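How to fold a pinstriped shirt for the shelf

This is the folding way we use for the Wulo laundry notes. It works for shirts of thin fabric and needs only a flat table. Please take two minutes for the first shirt, later you will be faster.

1. Close the buttons. The top one, the middle one and the last one are enough.
2. Lay the shirt on the table with the buttons down and smooth it with your palms, from the collar to the hem.
3. Fold one side to the middle of the back, then lay the sleeve straight down. Repeat with the other side.
4. Bring the hem up to the collar and turn the packet over. 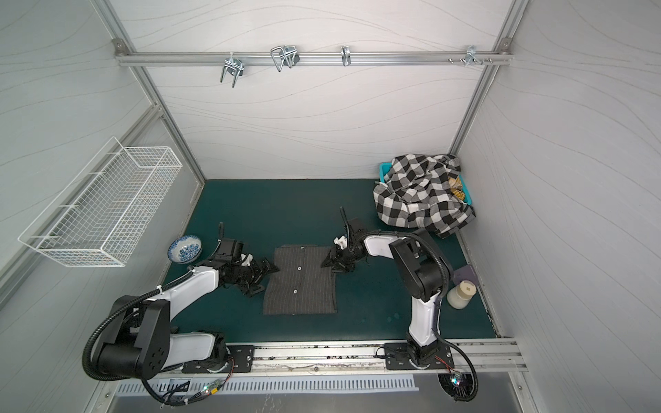 Dark gray pinstripe, folded to a rectangle with the buttons in the middle.

If the packet is wider than your shelf, open it again and make the side folds deeper. I use a shelf from Drutov and it is 23 cm wide inside – a narrow one. 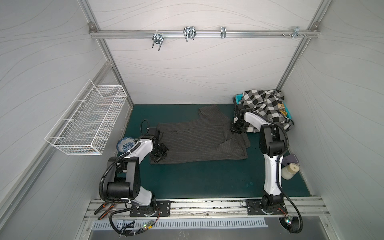 Stripes are a good help for beginners, as they show you at once if a fold is going crooked. Choose one stripe near the shoulder and follow it with your finger down to the hem. On a dark charcoal shirt with thin light stripes you must look a little closer, so work near a window or a lamp. If the fabric is slightly rumpled, like on this one, pull gently at the hem and at the side before you fold further.

Keep the finished shirts with the collars in turn left and right – the pile will stay level.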